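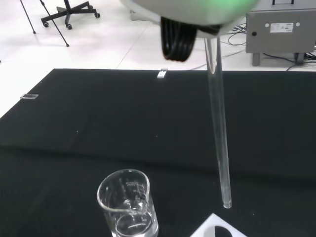

The Draster 9 is a countertop dough sheeter for small bakeries, school kitchens, and home bakers who work with laminated or rolled doughs on a regular basis. It is supplied with two steel rollers, a folding tray on each side, and a removable scraper. The unit should stand on a firm, level surface. A table mat may stay in place under the feet if it is thin and flat, but a mat with a crease across the middle, even one as faint as on the black mat shown, should be smoothed out or taken away before the sheeter is set down.

Category: Baking Equipment > Dough Preparation

The rollers are adjusted by a side lever with fixed stops, so that a setting used for one batch can be repeated for the next. Cookie dough, pie crust, puff pastry, and fondant may all be rolled. Bread doughs with a high water content are not recommended. Chilled dough should rest for a few minutes at room temperature and be pressed by hand to a thickness that the widest setting will accept.

The list price is $1,894. Replacement scrapers are sold separately under the Levska name and fit all sheeters in the Draster line. A floor stand, the Atden, is available to order and adds some 135 dollars to the total. Deliveries are made to the curb unless other terms are agreed in writing.

The rollers must not be placed in a dishwasher. Flour should be brushed off after each use and the scraper washed in warm water with mild soap. The power cord must be unplugged before the guard is lifted.

Borkowska Bakery Supply provides a two-year warranty on parts. Questions about institutional orders should be directed to Raghda Qudah. Repairs and spare parts are handled by Ladi Mohammed. Prices on this page were last reviewed on March 17, 2019.

9 comments
135 shares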